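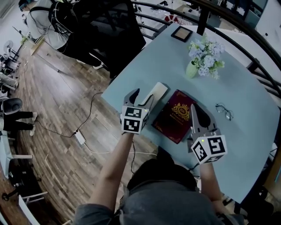 Sultusitz, Dec 1, 2025

Soltow Hand Grippers, sold as a pair

A book, a pair of glasses, a vase of flowers. If you want a robot to tidy a table, somebody has to tidy one first, and do it while wearing enough equipment to make a simple job feel important. The Soltow pair is the equipment. You hold one gripper in each hand, do the task at something close to normal speed, and the recording comes out as two gripper paths and two finger openings that a robot arm can be taught from.

We also sell a remote-control kit, the Oei, where you drive the real arms from a pair of handles. Both have their place, and there's a comparison further down. Most customers who buy both end up leaving the Oei on its stand for the fiddly last bits and doing the bulk of the work by hand.

How you use it

Pick up the grippers. Wait for the small green light on each one. Squeeze to close, let go to open. The grey fingers open into a V and have dark pads on the inside, which are the part you will be replacing, so we put them on two screws and include spares.

Each gripper carries a white cube printed with black square codes. The cameras read the codes and work out where the gripper is and which way it's facing, and they can only do this if they can see them. Sleeves are the usual culprit. So is leaning in to get a better look, which everyone does, and which puts your head between the camera and the one thing it wanted to look at. Oduor Obura, who runs our training days, keeps a spray bottle for repeat offenders. He says it's for the pads.

Lifting a flat book off a flat table is the task we give to new people, mainly to lower expectations. Your fingers would slide it to the edge or get a nail under the cover. The gripper has no nails. Work out your method before you press record, then stick to it, or you'll teach the robot six ways of nearly picking up a book.

Glasses are harder than they look and come back bent if you squeeze like you mean it. Use a cheap pair.

What's in the box

Two grippers, left and right (marked inside the handle, as they look alike from a distance and also from close up)
Two cables, 60 cm, for running down the forearm
Arm straps, two sizes
Marker cubes, fitted
Spare finger pads, 6
Screwdriver, small, easily lost
Printed quick guide

Not in the box: cameras, recorder, table, patience. The cameras and recorder are on the Havden page. You can put the recorder on a desk or carry it in the backpack, which is the same recorder with straps and a slightly different price.

Details

Weight of each gripper: 420 g without cable
Widest opening: 85 mm
Power: through the cable
Indicator: green when tracking, off when it isn't. We tried a version with more colours and people stopped looking at it.
Works with: Havden recorder, all versions since January
Exports: gripper position, gripper angle, finger opening, time

By hand or by remote?

By hand is quicker. Armindo Cunha in our workshop recorded 42 good runs of one table-clearing task in a morning with the Soltow pair, and got to 11 with the Oei before asking for lunch. You also don't need a robot in the room, so you can record in a flat or an office, or wherever the clutter happens to be.

The catch is that you are more flexible than a robot arm. You can reach across yourself, twist a wrist and shuffle half a step without noticing, and the arm will then be asked to do the same with fewer joints and no feet. The Havden software flags runs your arm can't follow. Expect to lose a few in your first week – then fewer, once you've learned to move a bit more like a wardrobe.

By remote is slow, but whatever you record is something the arm has already done. Choose the Oei if your robot has an odd reach, or if the task depends on how hard the arm pushes.

Things people ask Tirta on the phone

Cables. Yes, they get in the way. Strap them along the forearm and leave some slack at the elbow. Anything that crosses the floor should go round the edge of the room or under a mat. Tirta Harahap has heard every version of the story in which it didn't.

Left-handed users. The pair works the same way round for everyone. Use whichever hand you like for the difficult object.

Shiny tabletops. Usually fine. If the light is bouncing straight back into a camera, move the lamp before you ring us.

Cleaning. A dry cloth on the cubes. Please don't use solvent, as it takes the black squares off, and a plain white cube tells the cameras nothing at all.

How many runs do I need? For one simple task on one table, we'd start with around 40 and see how the robot gets on. Move the objects between runs. If the vase is always in the same spot, your robot will become very good at vases in that spot.

Can I use real flowers? You can. Put less water in than you think.

Ordering

The pair is in stock and leaves us in three working days. Single grippers are available as replacements only; please give the number from inside the handle. Pads and cubes can be ordered without one.

Schools and small labs can borrow a pair for two weeks. Write to Shabani Waweru on the loans desk, say what task you have in mind, and mention whether you already have cameras. Loans come back to us by tracked post, in the original foam, with the screwdriver if you can find it.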